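# Marmor-Esstisch pflegen und Flecken entfernen

Marmor besteht überwiegend aus Kalk. Säure greift ihn an, Öl zieht ein, und Scheuermilch nimmt den Glanz. Die folgende Anleitung gilt für polierte Platten in Innenräumen.

## Tägliche Reinigung

1. Krümel mit einem weichen Tuch abnehmen.
2. Lauwarmes Wasser mit einem Spritzer pH-neutraler Seife mischen.
3. Die Platte nebelfeucht wischen, mit klarem Wasser nachgehen.
4. Sofort trockenreiben, auch an der Unterseite der Kante.

Essigreiniger, Zitronensäure und Badreiniger sind tabu. Rotwein und Tomatensoße gleich abtupfen, nicht verreiben.

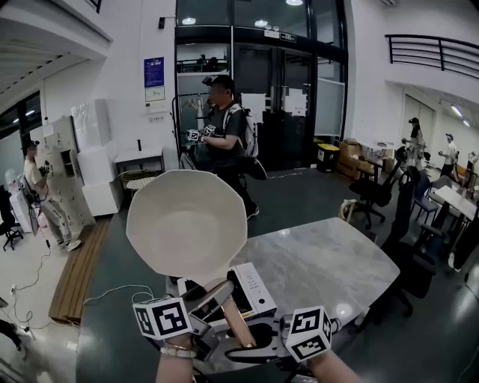

*Weiße Schale über einer Marmorplatte mit grauer Äderung*

## Ölflecken mit einer Paste ausziehen

Man braucht Natron, Wasser, Frischhaltefolie und Kreppband.

1. Natron mit wenig Wasser zu einer Paste rühren, etwa so fest wie Zahnpasta.
2. Fingerdick auftragen, einen Rand um den Fleck mit einschließen.
3. Mit Folie abdecken und ringsum festkleben. 24 Stunden liegen lassen.
4. Folie abnehmen, Paste vollständig trocknen lassen.
5. Mit einem Kunststoffspachtel abheben und feucht nachwischen.

Alte Flecken brauchen zwei oder drei Durchgänge. Matte Stellen durch Säure sind dagegen Schäden am Stein selbst und müssen nachpoliert werden.

## Imprägnieren

Einen Wassertropfen auf die Platte setzen und 15 Minuten warten. Wird der Stein darunter dunkel, ist die Imprägnierung fällig. Die Platte muss vorher einen ganzen Tag trocknen. Das Mittel dünn mit einem fusselfreien Tuch auftragen und Überschuss nach Herstellerangabe abnehmen, sonst bleiben Schlieren. Meine Platte behandle ich jedes Jahr im September, kurz bevor die Heizung wieder läuft. Dabei gut lüften und Handschuhe tragen.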